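# Shirt folding

**Shirt folding** is the reduction of a shirt to a flat, compact, roughly rectangular bundle for storage, transport or display. The term covers both the sequence of folds and the finished shape. It is distinguished from rolling, in which the garment is wound into a cylinder, and from hanging, in which the shirt keeps its worn shape on a hanger.

## Terminology

Usage varies between households and trades. In this article the following terms are used:

- **Body**: the front and back panels taken together, without sleeves or collar.
- **Side fold**: a lengthwise fold that brings one side seam toward the center line.
- **Cross fold**: a fold made across the width of the body, usually bringing the hem toward the collar.
- **Face**: the side of the bundle that is uppermost in storage.
- **Roll edge**: the rounded edge formed where fabric turns back on itself without being pressed flat.
- **Tail**: any part of the hem that projects beyond the rectangle of the finished bundle.

A *hard fold* is one pressed down with the hand or an iron so that a crease forms. A *soft fold* is left with a roll edge. Most household folding is soft. Commercial laundries use hard folds on woven shirts and soft folds on knits.

## Work surface

A flat, smooth surface wider than the shirt with its sleeves spread is preferred. Tables of standing height are common in laundries; beds and ironing boards are often used at home, although a mattress yields under the hand and makes straight folds harder to set. Wood and laminate let the fabric slide when the bundle is turned. A cloth-covered surface holds the fabric in place but tends to drag the lower layer out of line when the upper layer is moved.

A basket or tray is usually kept within reach, either to hold unfolded garments or to receive finished ones. Shallow, straight-sided containers are better suited to finished bundles than deep tapered ones, in which the lower bundles are bent by the slope of the walls.

## Methods

### Side-fold method

The shirt is laid face down and smoothed from the collar toward the hem. One side is folded toward the center line, and the sleeve is turned back so that it lies within the width of the fold. The other side is treated the same way. The hem is then brought up in one or two cross folds, and the bundle is turned over so that the collar and upper front are on the face.

Results depend mainly on the first side fold. If it runs at an angle to the center line, the second cannot correct it, and the finished bundle is wider at one end than at the other.

### Half-fold method

The shirt is folded lengthwise down the center, sleeve to sleeve, and the sleeves are laid back across the body. One or two cross folds complete the bundle. The method is faster and needs less table width, but it places a fold down the middle of the front and bends the collar. It is used for undershirts, sleepwear and children's clothing.

### Pinch method

Two points on one side of the shirt, one at the shoulder and one midway down the body, are pinched through both layers. The shoulder point is carried over to the hem, the arms are uncrossed, and the shirt is lifted, shaken and laid down over the remaining sleeve. The method is quick on T-shirts. It performs poorly on shirts with button fronts, where the placket resists the turn.

### Board method

A flat or hinged board sets the width of the fold. Retail stockrooms use boards to keep bundles uniform across a shelf. The hinged Bisavis board has 4 panels and is operated in a fixed order: left, right, lower, release. The Cavus board is a single rigid sheet placed on the back of the shirt and withdrawn after the side folds are made.

## Effect of construction

**Collars.** A soft knit collar may be folded flat with the body. A stiffened collar is left upright or laid open on the face, and nothing heavy is placed on it.

**Pockets.** Patch pockets add a second layer with stitched edges. A fold line that crosses a pocket produces a raised corner, and fold lines are moved to one side of the pocket where the width allows.

**Sleeves.** Short sleeves generally fit within a side fold after a single turn. Long sleeves are turned twice — once at the shoulder and once near the elbow — and laid parallel to the side seam.

**Hems.** A straight hem gives a square end. A curved hem leaves a tail, which may be tucked under before the first cross fold.

**Seams.** Where a seam lies at an angle to a fold, the fabric puckers along the stitching. The pucker can be reduced by drawing the seam straight before the fold is set. 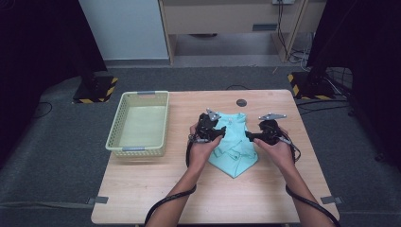
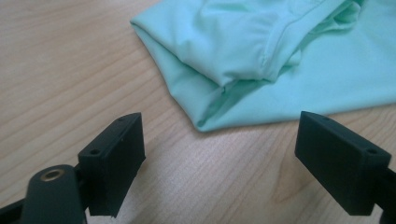

Mint-colored fabric on a wooden tabletop.

## Correction of faults

Small faults are corrected without opening the bundle. The most common is an upper layer that has shifted against the layer beneath it. The upper corners are lifted together, drawn outward until the fabric is level, and lowered again. Lifting one corner at a time tends to twist the collar.

A thick roll edge on one side indicates that a sleeve or part of the body has bunched inside the fold. The layer is opened as far as the bunched part, smoothed and closed. If the bundle tapers toward one end, the cross folds are undone and the side folds are reset.

Pressing a faulty bundle flat with the palm is not recommended for woven cotton, as it sets creases in the wrong position.

## Storage

Bundles may be stacked flat or filed on edge. Stacking suits shelves; filing suits drawers and allows each shirt to be seen. The Mösli drawer insert, designed by Elfriede Hollenstein, is 335 mm long and is intended for filed bundles of a single width. The Nenel shelf divider serves a similar purpose for stacks.

Maureen Tapley's household manual *The Flat Shelf* recommends that stacks of knit shirts be kept below 200 mm in height, and that the order of the stack be reversed each March so that the lowest shirts are not left compressed for the whole year.

## See also

- Ironing
- Clothes hanger
- Laundry basket
- Garment care symbols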